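Beschaffung Manipulationszellen: Planungsstand September

Die Gruppe Robotik am Standort Grarnow meldet für das kommende Haushaltsjahr den Ersatz von Greiffingern, Verkabelung und Einhausung an. Grundlage ist der Betrieb der vorhandenen Zelle mit mehreren Roboterarmen, an der derzeit Aufgaben mit Haushaltsgegenständen laufen. Schneidbrett, Schale, Becher mit Utensilien und Topf gehören zum Objektsatz und werden über das Verbrauchsmaterial abgerechnet.

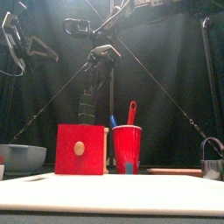
Kostenpositionen

Angefragt wurden zwei Anbieter, Branell und Clovton. Branell bietet Arm, Greifer und Steuerung nur als Paket an, Lieferzeit 7 Wochen ab Bestellung. Clovton liefert die Komponenten einzeln, verlangt für die Greiferfinger jedoch eine Mindestabnahme von 80 Stück. Bei heutigem Verschleiß reicht diese Menge über die Nutzungsdauer der Arme hinaus. Noemi Sorensen (Einkauf) verhandelt über eine Teilung der Abnahme mit dem Standort Whitlock.

Nicht in den Angeboten enthalten sind Profilrahmen, Vorhangstoff und Kabelführung. Diese Positionen wurden in der letzten Planung unter Kleinmaterial gebucht und haben den Ansatz überschritten. Sie erhalten künftig eine eigene Kostenstelle. Der Stoff bleibt schwarz und matt, damit der Hintergrund zwischen den Aufnahmereihen vergleichbar ist.

Für die Kabelführung liegt ein Vorschlag von Jussara Sampaio vor: Die Leitungen der Greifer werden am Arm entlang geführt und an jedem Gelenk mit einer Zugentlastung befestigt. Frei hängende Schlaufen können auf der Tischfläche aufliegen und bei kleinen Objekten in den Greifbereich geraten. 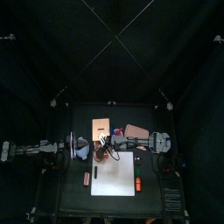

Der Mehraufwand für die Montage beträgt 5 Stunden je Zelle und ist im Antrag als Eigenleistung ausgewiesen. Ersatzleitungen werden zusammen mit den Fingern bestellt.

Offen ist die Frage der Wartung. Branell koppelt die verlängerte Gewährleistung an einen jährlichen Vertrag, bei Clovton wird nach Aufwand abgerechnet. Ein Kostenvergleich für beide Varianten wird dem Antrag beigelegt. Standorte, die sich an der Sammelbestellung beteiligen wollen, melden Stückzahl und Kostenstelle bitte formlos an den Einkauf.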